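Print this article | E-mail to a friend
Filed under: Work & Wages, Opinion
November
By a staff columnist

The Truck Drives Itself and I Fill Out the Form

For most of my working life I drove a delivery route out of the Patomura depot, and for most of that time I was paid to drive. These days I am paid to sit behind the wheel while something called Nurklow does it. My title has been changed to Route Supervisor. The pay has not been changed to anything.

I write this column on the side, so I should say up front that I don't hate the system. It keeps its lane better than I do after lunch. It has never once eaten a sandwich with its knees on the wheel. When Janari bought it, management brought us into the break room at six in the morning and told us it would "give us our time back," and I remember wondering where they had been keeping it.

What I got back is 248 miles a day of looking at a road with my hands in my lap. I'm required to watch. Every 90 seconds, if my eyes have wandered, a chime asks me to confirm that I am still a person. The old job made me tired in the shoulders. The new one makes me tired somewhere behind the forehead, and there's no stretch for that.
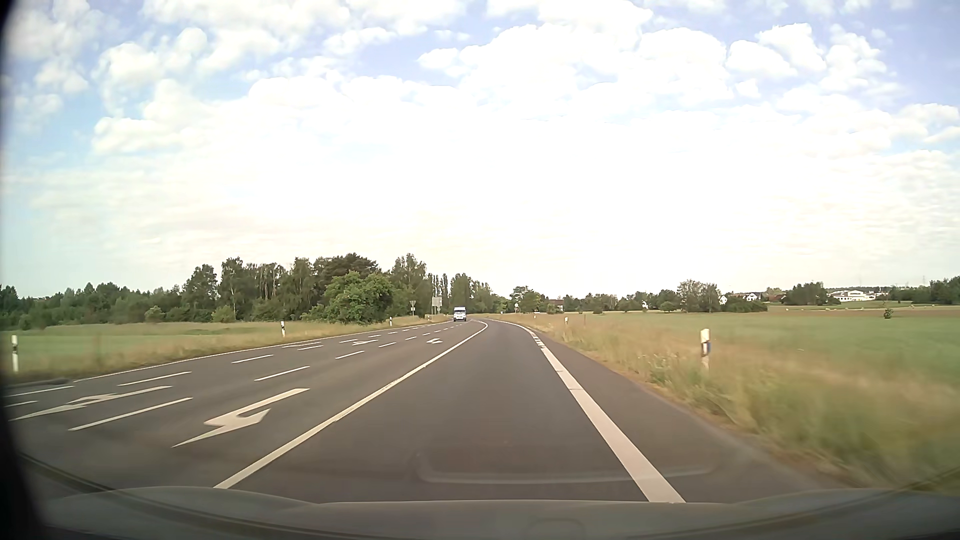 Then there is the paperwork. Any time I take the wheel I have to log it, and the log wants a reason picked from a menu of 19. "Didn't like the look of it" is not on the menu, though it covers most of the driving decisions I've made since high school. I usually pick "Other," and "Other" opens a text box, and the text box has a minimum length.

The company reads these logs closely. Drivers who take over too often get a talk about trust. Drivers who take over too seldom get a talk about attention. I've had both talks, one of them in the same week as the other, from the same supervisor, who is himself now partly software. His scheduling is done by a program named Rai, and he argues with it the way we used to argue with him.

The younger drivers worry me more than the machine does. They are good kids and they pass the tests, but they get maybe 3 hours of real driving in a week, and the hours they get are the bad ones, when the system has thrown up its hands — fog, a washed-out lane line, a detour some county crew laid out in a hurry. We used to learn on the easy stretches and work up. Now the easy stretches belong to Nurklow, and the beginner is handed the hard part with a chime.

If Janari wants my advice, and the suggestion box has been replaced by a survey, it would be to give everybody one full shift a week with the thing switched off. Pay us for watching as if watching were work, seeing as it is. And add a line to that menu for "Didn't like the look of it." I'd use it about twice a day, and I'd be willing to type out the minimum length.

Print this article | E-mail to a friend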